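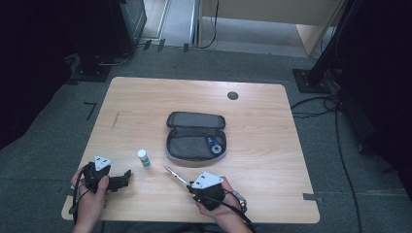
Plikotard Study Table

Shared work table for classrooms, libraries and break rooms. Light wood-grain top, rounded corners, cable grommet. Made by Drustidham and sold in single units or in sets of 14.

Item no. 271
Ships flat, legs and hardware in the same carton
Length of top: 152 cm

The Plikotard takes the place of the older Carska table. The leg plates are in the same position, so Carska legs and casters fit without new holes. The Carska modesty panel does not fit. If you are adding to a room that already has Carska tables, order the taller glides so the tops line up.
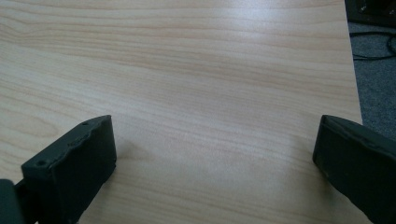

Tops are packed face down with a foam sheet between them. Leave the foam in place until the legs are on. Assembly takes two people and a hex key (included). Tighten the corner bolts by hand first, stand the table up, check that it sits level, then finish with the key. Check the bolts again after the first month of use.

Cleaning

Wipe with a damp cloth and mild dish soap, then dry. Pencil and most ballpoint marks come off with a white eraser. Do not use scouring powder, steel wool or acetone. Shoe rubber and bag buckles can leave dark lines on lighter finishes, and a melamine sponge used gently will usually lift them.

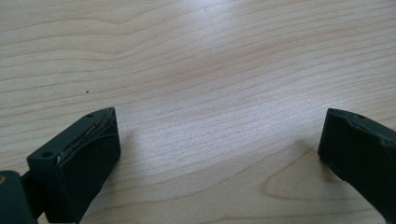 Finish may vary a little from one batch to the next. For a close match across a room, order all the tables together and write "same batch" in the notes field. Edge band repair kits are sold separately under the Chettiar name.

Delivery and returns

Curbside delivery is standard. Inside delivery can be added at checkout. Unassembled tables can be returned in the original carton. Report freight damage before you sign the delivery slip.

Warranty: 2 years on the top, legs and hardware.

For school and library quotes, contact Jonatan Forsberg in contract sales. Quotes go out every Wednesday.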